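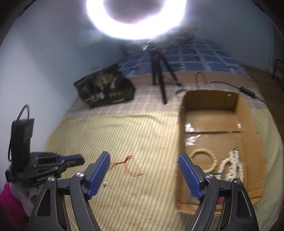 ¿Por qué casi todos los álbumes ilustrados tienen 32 páginas?
Por el pliego. Una hoja de imprenta impresa por las dos caras y plegada da 8 o 16 páginas, y 32 salen de dos cuadernillos de 16 sin desperdiciar papel.

1/ Abro hilo sobre paginación en álbum infantil, que es lo que más me preguntan quienes preparan su primer proyecto.

2/ Treinta y dos páginas no son treinta y dos páginas de historia. Con guardas independientes se pierden portadilla, créditos y portada. Con autoguardas se pierden además las que van pegadas a la tapa.

3/ Ejemplo: «La ballena de Plukadholm», de Annunziata Valentini, editado por Breltex. Texto e ilustración de la misma autora. La maqueta inicial tenía 17 dobles páginas narrativas. No caben en 32.

4/ Solución que se adoptó: fundir las dobles del faro en una sola y pasar el mapa del puerto a las guardas delanteras. El mapa dejó de contar como narración y la historia arranca ya en el muelle.

5/ El giro de página es la unidad de tensión. La pregunta va en la página impar, abajo a la derecha. La respuesta, en la par siguiente. Si las dos se ven a la vez, el efecto desaparece.

6/ En este libro hay 10 giros con cambio de escala: barco pequeño – ojo de la ballena a sangre, y así. Los demás son de continuidad. Alternar de forma estricta cansa al adulto que lee en voz alta.

7/ Texto: unas 1709 palabras en el primer borrador. Demasiadas para lectura compartida a los cuatro años. Lo que ya cuenta el dibujo se tacha del texto, empezando por los adjetivos de color y los verbos de posición.

8/ Medianil. Ninguna cara ni ninguna palabra en el centro de la doble. En encuadernación cosida se recupera algo de apertura; en fresada, muy poco. Dejad margen de seguridad y pedid la cifra a la imprenta antes de dibujar.

9/ Tipografía: Fakeneo redonda, sin partir palabras a final de línea. La «a» de un solo piso ayuda a quien empieza a leer, pero hay que comprobar que no se confunda con la «o» en cuerpos pequeños.

10/ Papel: offset sin estucar, Ferrand. Absorbe más tinta y los azules oscuros se cierran. Hubo que aclarar la noche entera en la segunda prueba de color.

11/ Me preguntan por el monigote. Grapad hojas dobladas a tamaño reducido, numeradas, con bocetos de lápiz. Leedlo en voz alta pasando las páginas. En pantalla los giros no se notan.

12/ El miércoles subo la plantilla de paginación con las dos variantes de guardas – está en PDF y se puede imprimir en A3.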